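Zostside File Folder Demonstrations

README, revised in May

Zostside is a set of demonstrations of one office chore: handling a card spring file and the metal fastener inside it. A person does the job by hand at a desk, with a camera at head height, and a two-armed robot is later expected to make sense of it. The robot's opinion of stationery is not recorded.

The set holds 562 demonstrations. It was put together for the Tan project, which is about small, fiddly jobs that need two hands doing different things. We had wanted a task that was cheap, repeatable and dull. We got all three.

Why a spring file

Card bends. Metal prongs bend too, in a different way and usually at the wrong moment. One hand has to hold something still while the other does the fine work, and they swap jobs without warning. Earlier Tan sets were mostly picking up blocks and putting them in bowls, and after 100 hours of that even the blocks looked tired.

What is in each demonstration

Colour video from the head camera
Hand positions, estimated from the video afterwards
A one-line note of the step, typed by the demonstrator
A pass or fail mark, given by someone other than the demonstrator

The steps are named "cover", "open", "fastener" and "close". Some files have more than one step in them. The notes are left as typed, so expect "fastner", "fastenr" and, in one stretch before lunch, "the thing".

Views from the desk

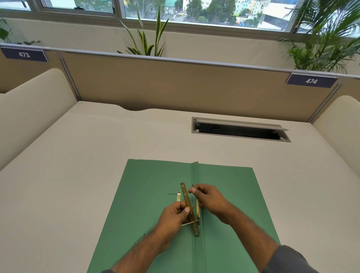
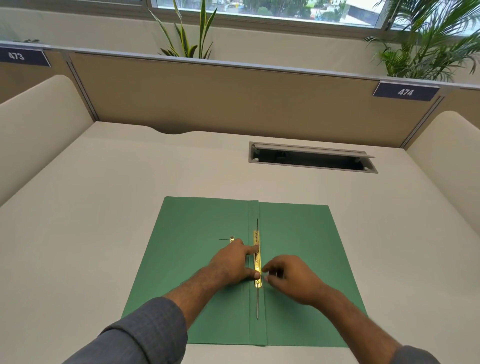
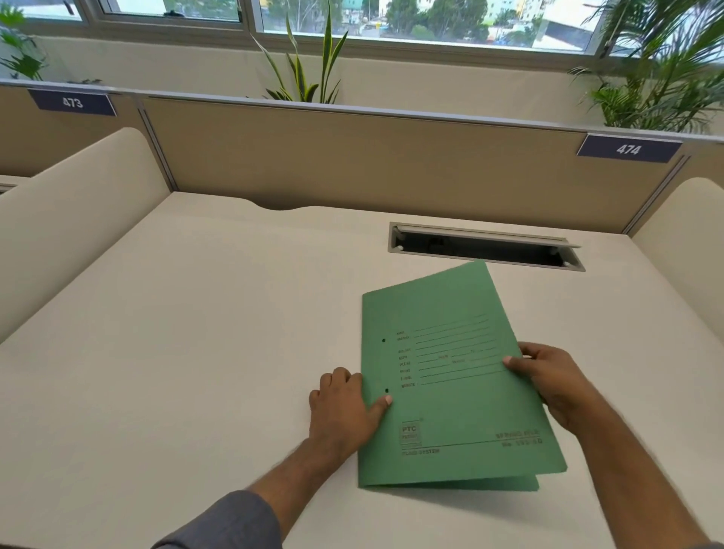
Spring file at the desk between plates 473 and 474. First and second: hands at the metal fastener on the spine, folder open. Third: folder with its printed front cover up.

How it was collected

Demonstrators were shown the job once and then left to their own habits. We did not ask anyone to go slowly. An early trial at Bukau did ask, and produced 75 recordings of people moving as if under water, none of which are included here.

Left-handed and right-handed demonstrators both took part. The "lead_hand" field says which is which, as reported by the owner of the hands.

Remote control

A smaller part of the work was repeated at Trandlow with the robot steered by an operator. Those runs are kept in a separate folder called "remote". Please don't mix them with the hand demonstrations and then write to us about the timing. The operators were skilled and patient people, and the fastener still won fairly often – hence the high share of fails.

Known problems

Fingers hide the prongs at the very moment you want to see them. Hand estimates are poor there.
The metal catches the light, which upsets some trackers.
The background has plants in it. A model that has learned to find a snake plant has not learned filing.
In 7 files the note and the video disagree about the step. They are listed in "mismatch.txt".

Suggested split

Split by demonstrator, using the list supplied. Splitting at random puts the same hands in training and test, and the scores come out lovely and mean very little.

Use

Free for research and teaching. Credit the set as "Zostside, Tan project". Corrections are welcome, spelling included – but the step notes stay as they are.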